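Wrist camera vs. fixed camera for CPU socket work

kobzar_cell
Comparing two grippers on an open desktop tower, the Stundholm linkage and the Unel parallel. The task is picking a processor and setting it in the socket. The wrist camera sits close to the fingers, so the links cover part of the socket at low approach. With the Unel I lost a corner on 8 of 13 runs.
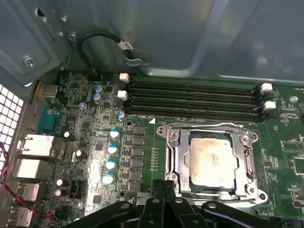 The other complaint is glare. The heat spreader throws back enough light that my corner detector drifts almost 3 pixels between frames. I would keep the wrist view for the last few millimeters only.

Hnat Horobets
Disagree. A fixed camera has its own occlusion, and it is worse: the whole arm is in the way.

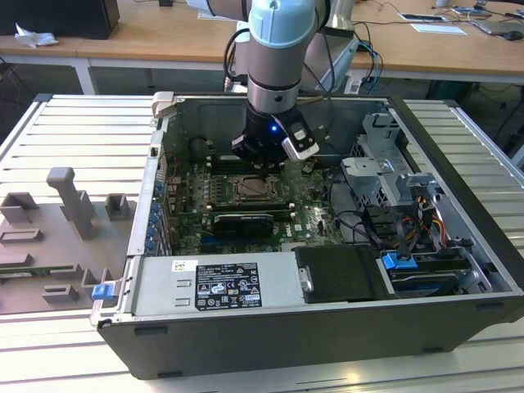 Fixed view, gripper over the empty socket, retention frame open.

You end up guessing depth from the side. What controller?

kobzar_cell
Tosgate, stock impedance mode. I use the fixed view for coarse position and for checking clearance to the drive cage.

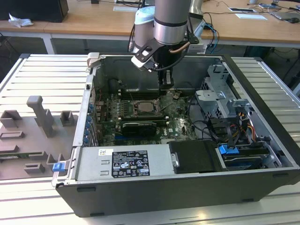 Fingers just above the memory slots, processor in the socket.

tray_feeder
Clearance is a planning problem. Put the case model in the planner and drop the second camera. We did that in February and cycle time fell by 4 seconds.

Hnat Horobets
Only works if your cables are in the model. Ours never are.

Ans Van Hecke
Neither camera fixes tilt. If the part rotates in the fingers, you need to measure it before descent. Page 43 of our gripper notes: 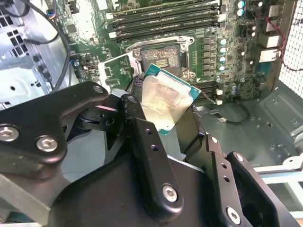

43

Tilt check. Hold above the open socket, fit the visible edges of the heat spreader, reject if the angle is over limit. Do not correct by pressing against the socket.

tray_feeder
What limit?

Ans Van Hecke
3 degrees. Softer pads let it creep, so recheck after any pad change.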